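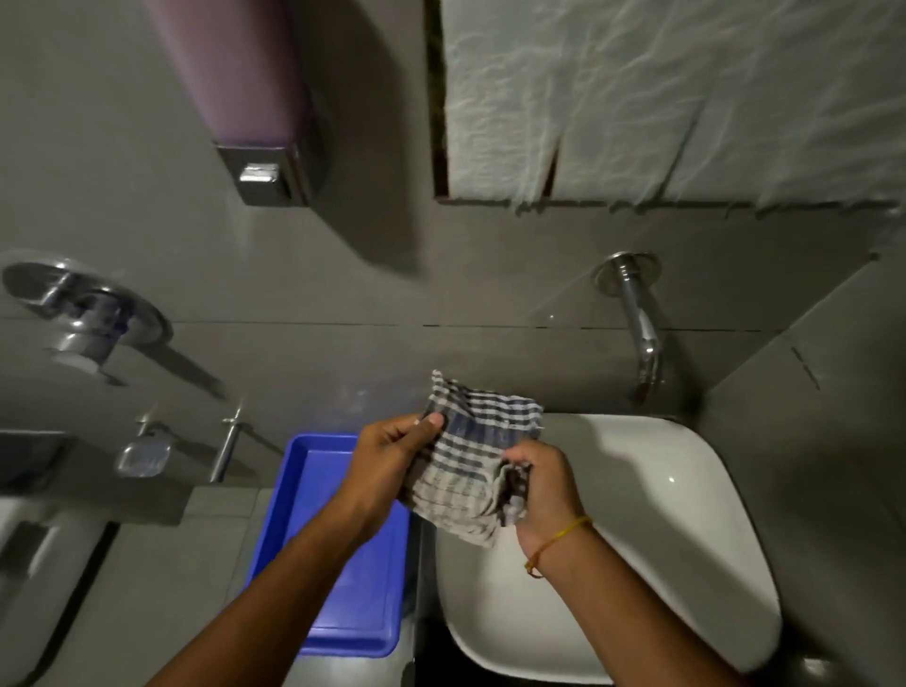 Why I stopped trusting the clean bathroom

Mar 10, 2023

I've spent most of the winter reading papers about teaching robots to do housework, and I've turned into a crank on one subject. I think the people who collect the training video worry far too much about how many clips they have and far too little about whose sink they were standing at.

My conversion came courtesy of the Palitz project. If you missed it, the idea is pretty simple. You put a camera on somebody's head, let them rinse a rag or wipe down a basin with their own two hands, and train a robot on what the camera saw. The Palitz folks made two sets. One had 100 hours from a single tidy mock apartment. The other had 80 hours from real homes, with whatever faucets and wallpaper and junk those homes came with. Then they tested both on washing and wringing out a small cloth in bathrooms the robot had never been in.

The smaller, messier set won, and by enough that I read the table twice. Same model, same arms, same 8 test bathrooms. The tidy version did fine in 4 of them and fell apart in the rest (it kept reaching for a faucet handle where the mock apartment had one, poor thing).

Now, I know what the grumblers will say, because I was one back in September when the Hiltimton paper came out claiming something similar. Eight bathrooms is a tiny test! And a head camera bobs around, your forearms block half the view, and a wet rag never holds the same shape for two seconds. All true. I'd love to see the Erkholm lab rerun it, they're good at spoiling parties.

But cloth is exactly where I'd want this tried. A mug is a mug in any house. A rag with a frayed edge gets pinched and bunched and turned over, and people do it differently when the sink is shallow or the counter is crowded. You can't get that from one room, however long you film in it. I tried paying attention to myself rinsing a dishcloth last night and I changed my grip constantly – I couldn't have told you why for any of them.

What bugs me is the money side. Liem, which funds a lot of this, still asks for hours in its grant reports. Hours! So of course everybody builds one nice room and films in it until the number looks good. Ask for homes instead, and I bet the datasets change within a year. I'd happily trade a fifth of the footage for that, and going by the Palitz numbers you might not even miss it.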